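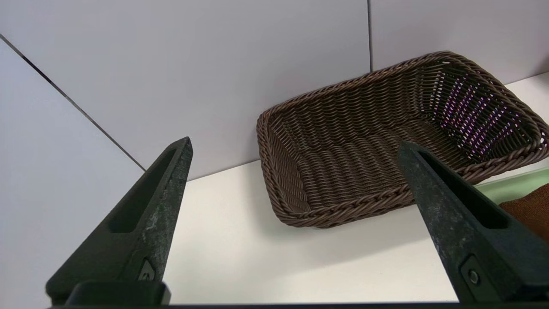 Rarnier Grasp Planning Software
Progress report to Durkoseck, period ending February

Prepared by Vinzenz Ammann, software lead

Work in this period concentrated on two parts of the software: the wrist-view segmentation module and the approach planner. Both are now in the main branch and run from a single configuration file.

The segmentation module was retrained to treat open weave as part of the container wall. The previous version split woven sides into fragments, and the planner then proposed grasps on the gaps. Rim detection has been moved ahead of grasp scoring, so that candidates are ranked by their distance from the rim.
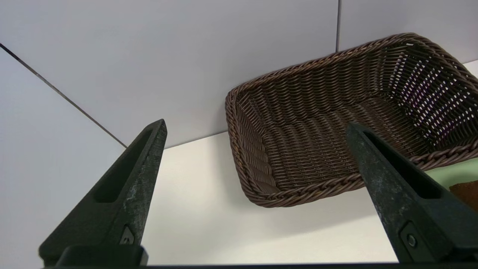

Wrist camera view of the woven basket between the gripper fingers.

Four work items were scheduled. Three are closed. The remaining item, the replay tool for logged trajectories, is delayed by a change to the Stavska log format and will be carried into the next period. Nnaji has agreed to review the planner interface before it is frozen.

No change to the approved budget is requested. Documentation for the segmentation module will be delivered with the next report.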